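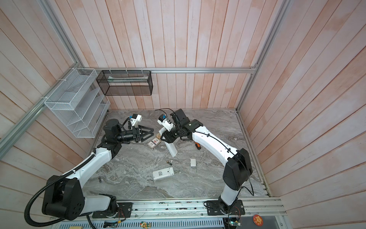 Two-Arm Tabletop Cell: Planning and Ordering Guide

The Curkbridge two-arm cell is a tabletop station for sorting, picking and handing over small household items. It is sold as a complete station or as separate parts. Use this page to work out what you need, what you may already own, and what to put in the budget for the first year.

Model: Curkbridge TC-82
Page last revised: Sep 10, 2020

What is in the complete station

Two arms with white links and black joints
Two parallel grippers, one per arm
Two wrist cameras with brackets
Aluminum front rail, drilled for both arm bases
Aluminum frame for the walls
Plank wall panels, left, back and right
Marble-pattern work surface
Wire-mesh wall organizer, white
Wire-mesh basket, black
Cable set and zip ties

The computer, the monitor and the bench are not included. Most buyers already have a bench that will do. It should be level and should not rock when pushed by hand from the side. If yours rocks, fix that before the arms arrive. Any movement in the bench shows up at the grippers.

Choosing between one arm and two

A single arm will pick an item off the surface and put it in a basket. If that is all your work calls for, order the one-arm station and leave the second base position open. The front rail is the same part in both versions, and the second arm bolts on later without changing the frame.

Order two arms from the start if items have to be passed from one side to the other, turned over, or held at both ends. Long, flat objects are the usual case. A power strip or a remote control can be picked up by one gripper, but it often has to be gripped again before it will go into a narrow compartment.

Wrist cameras

Each gripper has its own camera. The bracket sets it close to the fingers, so the view is mostly of the item and the surface next to it. Parts of the gripper will always be in view. This is normal and the software allows for it.
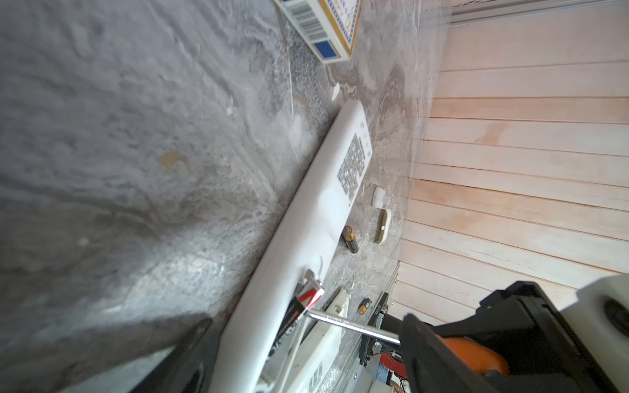 Wrist camera view over the work surface, with batteries and a white strip.

Plan your lighting with the cameras in mind. Glossy plastic reflects overhead lamps, and a white item with a bright reflection on it is harder to find than a dull one. We suggest two diffused lamps set outside the walls. Lamps are not on our price list. Ordinary shop or office fixtures with a diffuser are fine.

If you want a view of the whole work surface as well, add the fixed camera kit. It clamps to the frame and uses one more port on your computer. Check how many free ports you have before ordering.

Items for setup and testing

You will need a set of test items. Use things you can replace cheaply, and buy spares of each. A workable set has a screwdriver, a few loose batteries, a card box, a remote control and a small charger or plug. Try to include one item that is long, one that rolls and one that is thin. If your real job involves other goods, bring those in as soon as the basic picks are working.

Keep the same items through setup. Swapping a remote for a different model halfway through makes it hard to tell whether a missed grip comes from the item or from the settings.

Budget lines people leave out

Replacement fingers. Finger wear depends on what you handle. Put one spare pair per arm on the first order.

Cables. The cable along each arm moves with it and should be treated as a part that wears. Leave slack at the shoulder and the wrist.

Floor space. Allow room to walk around the back of the station. The basket and organizer hang from inside the walls, but the frame bolts are reached from outside.

Staff time. Set aside 13 working days for assembly, camera setup and first tests of a two-arm station. A one-arm station takes less.

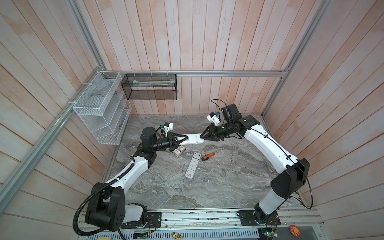

Handover work takes up a good share of that time. Both arms have to reach the same point without their links or cables meeting, and the grip on each end has to be set for the item. Start with a rigid item, and move on to softer packaging later. Keep the height low at first so that a dropped item does not have far to fall.

Suppliers and compatible parts

Jikatura wall organizers and baskets fit our rail with zip ties or hooks. Jaiswal work surfaces are sold in the same size as ours and can be used in place of the standard top. Telia frame kits use a different slot width and need an adapter plate at each arm base, which we stock.

Ordering

Send us the bench size, the list of items and the number of arms. Quotes hold until the end of March. Schools can order up to 100 spare fingers a year at the parts price. Stations ship in two crates, arms in one and frame and panels in the other. Check both for damage before signing for them.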